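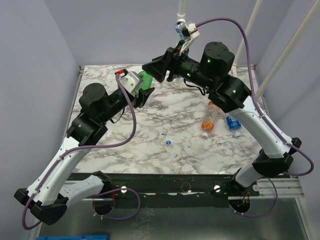
Marble look countertops, real or contact film?

kang_flat3
I rent and the counter in my kitchen is beat up. I want the white marble look with gray and brown veins. Real stone is out. Has anyone put the stick-on film over an old counter and lived with it?

Zinley
Did mine in August. Clean the surface with dish soap, let it dry overnight, and start from the back wall. A hair dryer helps at the corners. It still looks fine except by the sink, where the edge lifted.

flokano
I would skip it. Had it for 3 months and a hot pan left a mark I could not get out. Green glass cleaner bottle leaked on it too and the stain stayed. A used laminate top cost me 100 dollars and it has held up better.

Zinley
Did you use a trivet?

flokano
Most of the time. A counter should survive the one time you forget.

Qianru Yao
Depends where it goes. On a desk or a craft table I think film is fine. I would not use it next to a stove. Also look at the pattern before you buy. Cheap rolls repeat the same vein over and over and you notice it every day.

kang_flat3
Walls are a pale lavender gray. Would brown veins look dirty against that?

Qianru Yao
Mine are close to that color and the brown looks OK. Plain gray veins looked cold to me. Get a sample and check it at night with the lights on.

flindix
Ask the landlord first. I was quoted up to 400 for removing glue from the old top.

kang_flat3
Good point. I will email him Friday and order two samples in the meantime.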